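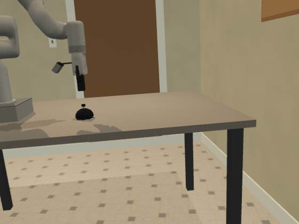
Svenja Ehlers had until noon to get the number under 433. Thousand, not that the board cared about zeros. Two quotes on the desk, Romgate and Lenar, both cold as the coffee. Romgate wanted 400 flat, no service. Lenar threw in service and then took it back on page 121. She turned to the simulation again - gray arm on its pedestal, fingers pointing straight down, the little black bell just out of reach. A bell. All that money and the acceptance test was a bell.

"Does it ring it?" That was Steinbach, in the doorway, coat on.

"It will."

"In the software."

"In the software first. Then in Sanden, in April, on a real table."

He looked at the quotes. Didn't sit. "And if we buy the table in April and the arm next year?"

"Then we have a table."

He almost laughed. Ten to twelve. She crossed out the spare gripper, crossed out training, put training back becuase somebody had to know where the off switch was. Added it up. Still over. Added it up again, slower.

"Romgate," she said. "One year of service, paid seperately. Different budget."

"Whose budget?"

She was already typing - his name, his department, send.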